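Printed Rooms Fill the Hall at Rivora

Anyone who likes a good backdrop should get over to Rivora this December. The community arts space has opened its workshop hall for a show of printed interiors, and it's a treat! There are 31 prints in all, made for small theaters, shop windows and photo corners, and visitors are welcome to walk right up to them.

The prints come from the Funda studio, where Erhan Özkan has been drawing make-believe living rooms for six years. He likes a room that looks lived in, he says, "but by someone who has just gone to put the kettle on."

Several of the pieces are still being tried out on the worktables, right alongside the wood they'll be paired with.
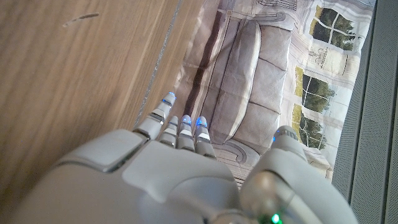 Sofas, Soft Colors and a Tilt

One of the quiet favorites is an interior with a sofa, all beige, gray and white. Seen from the side it stretches out at a wonderful slant (try crouching a little), and then the room settles back into shape as you walk around to the front.
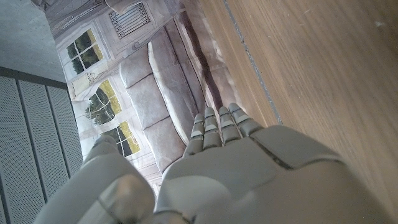

Photo: Czesław Adamczyk / Rivora

Özkan will be in the hall most afternoons from 5 p.m. and is happy to talk about paper, fabric and how to keep a big print from curling. Families can also sign up for a backdrop session, where children draw a room of their own and take it home rolled in a tube. Each session has space for 48 people, and sign-up is at the front desk.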